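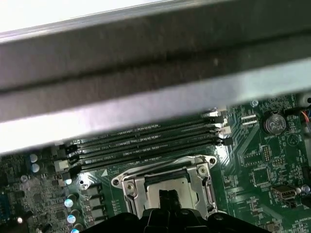 By Nghĩa Khương
Posted 30 November 2022 | Shop Talk

Phong Thái won't let me put my coffee down anywhere. I try the shelf by the door, then the windowsill, and finally he takes the cup out of my hand and parks it on top of a filing cabinet on the other side of the room. "Boards first, coffee over there," he says, and he's already pulling out a stool for me with his foot.

I've wanted to write about Pimo for ages (it's two blocks from my apartment, and I walk past the window with all the old keyboards in it pretty much every day). It's a computer repair and rebuild shop on the quiet end of Astodville, one long room with a counter up front and benches down the side. Phong opened it after years of fixing office machines for a company called Juntunen, and mostly he takes in desktops that people have given up on, pulls them down to the motherboard and builds them back up again.

So we talk about motherboards. I confess right away that they all look like tiny green cities to me, and he laughs, but kindly.

"Everybody says city! Okay, so start with the parking lots," he says. He means the memory slots, four long black ones side by side, with nothing in them and those little gold-colored contacts running down inside. "Memory is where I start when somebody says their computer is dead. They come in so sad, they've already said goodbye to it. I take the memory out, I clean it, I push it back in until the latch clicks. Maybe it's fine after that. I feel bad charging, so I charge 38 dollars and throw in a dusting."

I ask if people could do that part at home.

"Sure they could, I'd love it if they did. Unplug it, touch some metal, hold the stick by the edges. The thing is they don't push hard enough. They're scared. It takes a real push, and the board bends a tiny bit, and that's when they stop and call me."

What he's really careful about is the processor socket, the square part with the silver metal frame around it and the thin lever at the side. He drops his voice when we get to it, like we're in a library.

"You lift the lever, the plate comes up, and you look. Just look, for a whole minute. Good light, from the side, then from the other side. On this type the pins are down in the socket and they're thinner than a hair. If one is bent you'll see the light catch it different." He's straightened plenty of them with a sewing needle and a magnifier, and he's also lost a few. The worst was a board a customer had shipped from Drandusau with no cover over the socket. "It was in a sock. A clean sock, very nice sock. There were so many pins pointing the wrong way I didn't even bring it to the bench."

Did he tell the customer about the sock?

"I mailed it back in a box. With the sock."

He wanted me to see how the screws on that metal frame work too, and here I have to admit I got a little lost, but the short version is that you leave them alone. They're ordinary Phillips heads, so people see them and figure they must be part of the job. "They go around taking out every screw they can find! The lever is what opens it. Put your screwdriver away."

Phong grew up with an uncle who fixed radios, and he says that's where the patience comes from, plus the habit of saving every screw. There are 300 and something baby food jars on the back wall (his daughter's, she's in college now) and all of them are sorted by thread and length. I opened one and it was the wrong one to open. It took us a while to find the last two under the radiator.

A finished rebuild goes for around 211 dollars if it's a basic one for homework and email, and up to 350 if there's a decent graphics card in it. He sells most of them to families, and January is his big month, when the new semester starts and everyone remembers at once. He'd like to hire somebody before then. He's picky, though.

"I don't need them to know everything. I'll give them a board and a flashlight and see how long they look before they touch it. My last guy, he had his fingers in there in two seconds. Nice guy. He works at the bakery now, he brings me rolls."

Before I left I asked what was next on the bench, and he said a tower that a neighbor had kept beside a clothes dryer for six years. He'd only opened the side panel so far. He was going to do the rest outside.

Pimo is open Tuesday through Saturday, ten to six. Ring the bell if the door's locked, he's probably in the back with the jars.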